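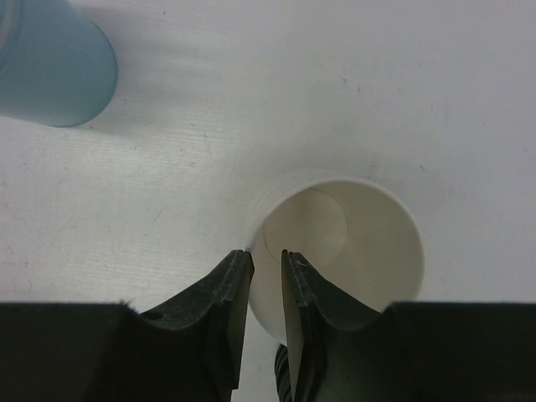 Tea table helper wanted, Bedley Hall, Truvcombe

We are looking for a friendly and fairly unflappable person to run the tea table at our afternoon get-togethers, which have grown a good deal over the past year and now need someone who can give them proper attention. Marisol Rosales has looked after the cups and the urn up to now, and has done it beautifully, but she is moving nearer to her daughter and we shall miss her very much.

The work is simple enough, though there is more to it than pouring. You would set out the tables, put out the paper cups and the milk, keep the urn topped up, and go round afterwards gathering the empties and wiping down. We use plain white cups, bought in by the box, and part of the job is letting Adeel Kiani know when the cupboard is getting low — please don't leave it until the last sleeve, as we did in August! A good many of our visitors come on their own, so a few minutes' chat over the table matters to us quite as much as the tea does.

You don't need any experience of catering. You do need to be comfortable on your feet for an afternoon, able to lift a box of cups down from a shelf, and happy to be asked for "just half a cup, love" and then for the other half straight after. A second language would be lovely but we shan't mind if you haven't one.

Hours are 7 a week, spread over two afternoons, and the pay is £17 an hour. Travel within Truvcombe is paid on top. You would have an apron, a key to the kitchen cupboard and your first few sessions alongside Wing-yan Cheung, who knows where everything lives.

To apply, write us a short letter or email saying a little about yourself and why you'd enjoy it. Please give the name of one person we could speak to. Send it to Tahira Tarar at Bedley Hall, to reach her by 2025-09-28. If you would like to see the hall first, do come along to any session and have a cup of tea with us.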